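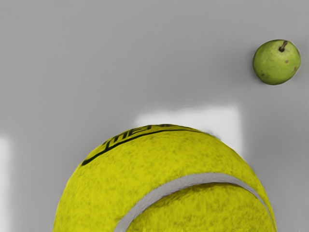
I've had a lot of messages asking how the arm is getting on, so I thought I'd better write something before it's been so long that I forget what I did. Short version: the real one is still in bits on the bench at Vellard (that's our shared workshop, for anyone new) and I've been spending my evenings on the simulated one at home instead.

The holdup is the shoulder bracket. I cut it twice and got it wrong twice, and the second time I'd already drilled it before I noticed the holes were on the wrong side. Renato Huenchumán has very kindly offered to mill me a proper one if I bring him the metal, so that's my job for this week, along with finding wherever I put the good calipers.

Meanwhile, the sim! I'm really enjoying it, much more than I thought I would. I started with plain cubes, which were fine for checking that the joints bent the right way, but you get sick of cubes very quickly. So now there's fruit. And tennis balls, which are lovely to test with: they're all one size, they don't care which way up you grab them, and I've got plenty of real ones for when the bracket's done.

The task I've set myself is getting balls into a tall glass cylinder. Going down from straight above is the easy bit. The hard bit is that my planner, which I've called Burard for reasons lost to time, loves a short cut and will happily swing the wrist straight through the glass if I let it. I ended up adding a waypoint well above the rim and making every move go through that first. It's slow and it looks a bit daft, but the glass stays where it is.
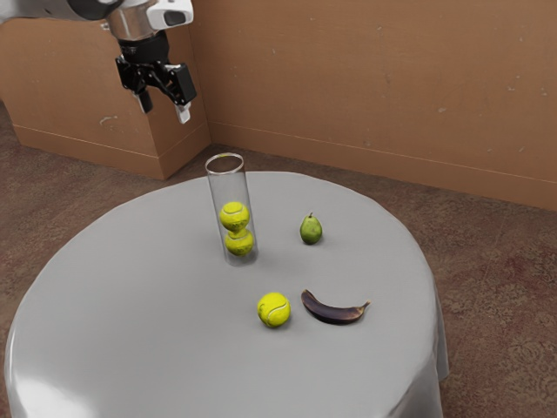
Two in the cylinder, one still out on the cloth by the banana.

The other thing that ate a whole evening was friction. I'd copied the settings over from the cubes, and the balls shot out of the fingers like wet soap. I turned it up, then up again, then went to bed cross. Embla Moen had a look at my file the next day and spotted that I'd been editing the values for the table the whole time and hadn't touched the gripper at all. Thank you Embla, and sorry for everything I said about the physics engine.

I've also fiddled with the time step a lot. I'm at 2000 steps on each practice run now, which my poor old laptop can just about manage if I close everything else (the fan sounds dreadful).

Next up is the pear, I think. It has a fat end and a thin end, so I'll have to start caring about which way round the fingers are, and I've been putting that off since July. If anyone's got a nice simple way of picking a grip angle, please leave me a comment!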